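Sorting Bins: What We Changed and What We'd Like Back

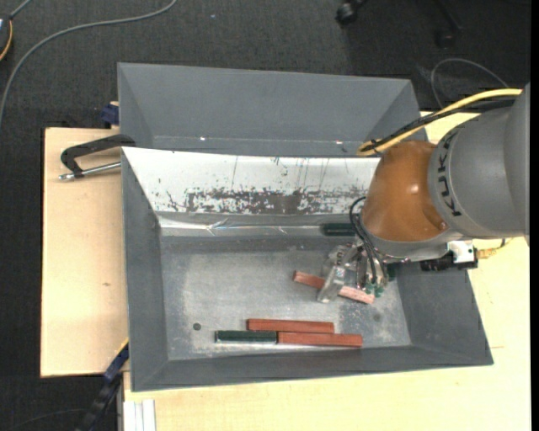 The parts room at Proltport has used the same gray open bins since the move, and most of you have had an opinion about them at one time or another. Over December we went through the lot. This item covers what was done, what is still to do, and a few requests.

We have 56 bins in use across the two benches and the back shelves. Aminu Idahosa emptied each one, vacuumed it, wiped it down and put a number on the outside. The number goes with the bin and not with the shelf, so if you carry bin 12 over to the far bench it is still bin 12. Please don't peel the labels off and move them. The list by the door gives the number and what belongs inside.

The sloping walls are good for getting your hand in and bad for stacking. We looked at square-sided bins from Gikusix and had two on trial on the long bench. They stack well, but small pieces end up in the corners and have to be picked out with a fingertip, and the people who used them most asked for the old ones back. We are keeping the sloped bins. The two trial bins now hold rags and tape.

Bar stock

The short colored bars caused the most trouble in the cleanup. They had spread through almost every bin on the front bench, mixed in with screws, offcuts and pencil stubs. They have now been collected and divided by color, with red and green kept apart in storage. Mixed sets are fine while you're working with them. At the end of a session, split them up again and return them to the shelf.

We counted 344 bars in all. The purchase records kept by Iona Moncrieff say there should be more, and up to 30 are still missing, mostly green. Look in coat pockets, desk drawers and the bottom of tool bags. Anything you find can go in the tray outside Iona's office, no note needed.

Bars that are chipped at the ends or have faded should go in the bin marked "seconds." They are still useful for practice and for testing fits. Don't throw them out, and don't put them back with the good ones, where somebody will only have to sort them a second time.

Wear and liners

Several bins have been in use long enough to show it. The floors are scuffed and the inside walls are scratched where things get dragged across them. This is mostly cosmetic. Fraser Buchanan checked for sharp edges and took three bins out of service. If you catch a sleeve or a finger on one, write the number on the board and leave the bin under the sink.

White wall panels can be wiped with a damp cloth and a little dish soap. Please stop using the scouring pads on them. Marks that don't come off with soap can stay.

Foil tape and other strips along the bottom edges should be pressed flat when you notice them lifting. Small parts slide underneath, and we found washers under one strip that had been written off as lost. Alistair Rutherford has a roller for this in the second drawer and will show you how to use it.

We have a quote from Misix for 300 replacement liners, which is the smallest order they accept. That is more than we need. The group at Ninh may take half, and we will hold off on ordering until they answer. In the meantime a cut piece of the gray mat from the supply closet works as a liner for the smaller bins.

End of session

The routine is short. Pick out whatever doesn't belong in the bin, return the bars by color, brush the floor of the bin, and put it back with the number facing out. Small bits that fall through to the bench should be swept into the dustpan and checked before they go in the trash. Two good fittings were fished out of the trash last month.

Bins in the middle of a job can stay on the bench overnight if there is a card in front with your name and the job on it. Cards are in the box next to the phone. Bins without a card will be put away at 6 p.m.

Omid Bakhtiari is keeping the list up to date and would like to hear about anything that is filed in a silly place. The hex keys have already been moved closer to the vise after three separate complaints. Suggestions for the back shelves are also welcome, as those haven't been rearranged yet and will be done next.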